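Filed under: Travel > Slow Trips > Lakes & Rivers

OK, thread on the lake week, since a bunch of you asked where I disappeared to in August. Short version: a little town called Werar, a very slow ferry, and more smoked fish than one person should eat. Long version below, grab a coffee.

Getting there first. The train only goes as far as Stornent, and from there you take the bus that meets the afternoon train (sit on the left, the lake shows up on that side after the second tunnel and everybody on the right stands up and leans over you). Ticket was 20 for a return, cash, and the driver will sigh at you if you hand him a big bill. I handed him a big bill.

I stayed at a guesthouse run by Pentti Rantala, who moved there years ago for one summer and is still painting the same boathouse. Five rooms, creaky stairs, shared bathroom on the top floor, 95 a night with breakfast. Ask for the back room if you're a light sleeper! The front ones look at the water but they also look at the bar.

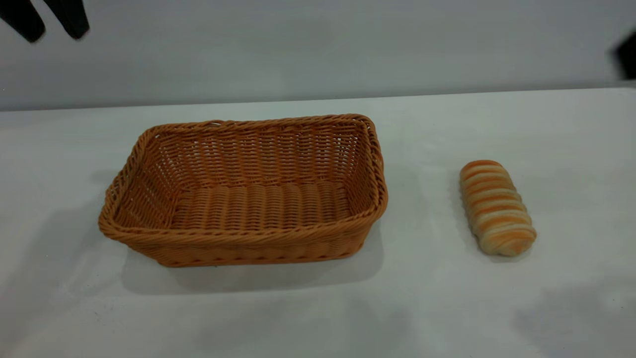 Breakfast deserves its own post so it's getting one. It runs from seven until Pentti feels like clearing up, and it's the kind where you go back for cheese three times and pretend you're just stretching your legs. There's cherry jam, there's a soft white cheese with dill, there's coffee strong enough to stand a spoon in. And bread, obviously. If you know the long roll beside the wicker basket up there, you know the general shape of my mornings, only mine got split down the middle and filled with everything I could reach. I'd eat half and wrap the rest for the ferry.

The ferry! It's called the Clenilov and it does one loop of the lake in the morning and another one after lunch. It stops at 3 villages on the way. You can hop off at any of them and get back on later with the same ticket, so hang on to that ticket. Mine went in the lake at the first stop. The lady at the booth sold me another one with a very straight face.

Best stop by a mile is the second one. There's a path up behind the church, 315 steps according to the sign at the bottom, and at the top there's a bench and a view all the way down to the dam. Go early. By eleven the steps are in full sun and there isn't a scrap of shade until you're back down by the fountain.
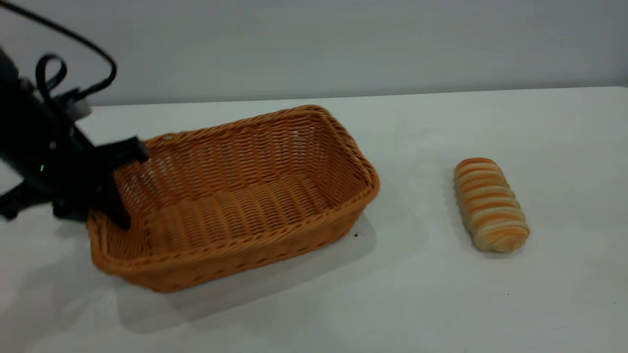 Then walk it off along the shore path toward the next village, it's flat the whole way and takes a bit over an hour if you don't stop to swim. I stopped to swim twice. Water shoes would've been smart, the beach is all pebbles and I hobbled in like a newborn giraffe.

Dinner: Đỗ, on the little square back in Werar. Vietnamese place, six tables, lake fish in a ginger broth that I'm still thinking about. They don't take reservations so just turn up at six and put your name on the pad by the door. Bring a sweater if you want to sit outside, it cools off fast once the sun's behind the ridge.

Couple of things I'd do differently. Stay an extra night, for one. Rent a bike from the shop by the bus stop on the first day and keep it all week. And skip the castle tour, sorry castle people, it was mostly a gift shop and a very long talk about roof tiles.

Somebody asked about kids: yes, totally, mine would've loved the ferry. Dogs too, there was one on every single crossing. Drop your bus and train questions under this one and I'll answer tonight once I've unpacked the last bag!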